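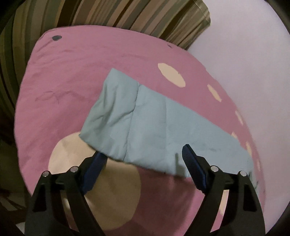 Residents' meeting, Peixoto Court – minutes, August

Meeting opened at 7:10 p.m. in the ground floor lounge. Minutes of the last meeting were accepted with one change: the word "fixed" next to the hot water item now reads "looked at."

1. Laundry room contract

The building manager read out an offer from Vomix to replace the machines and move everyone to a payment app. The letter says residents will save money. Several people asked how, given that the price per wash goes up. The manager did not have an answer and will ask. It was also noted that Grendik made much the same promise before the current machines went in, and that two of those no longer drain.

The one-time fee is $3,246. A repair quote from Onov came to $1,594. The manager said the two figures can't be compared – a resident replied that she had just compared them.

Agreed: no signature until Vomix puts its repair times in writing.

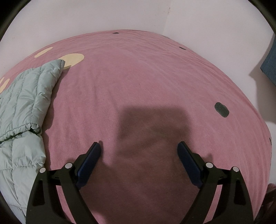 2. Large loads

Complaints again about bedding coming out of the dryers damp after a full cycle. The manager believes people are overfilling. Those present doubted that one sheet set counts as overfilling. He will run a test load and report back.

3. Survey

The manager said 126 replies showed "strong support" for new machines. Asked to see the questions, he read them aloud. None of them mentioned cost. The meeting did not accept the survey as a basis for a decision.

4. Other business

Bike room key still missing. Hallway light on the third floor reported for the fourth time.

Closed at 8:25 p.m. Next meeting in October, same room.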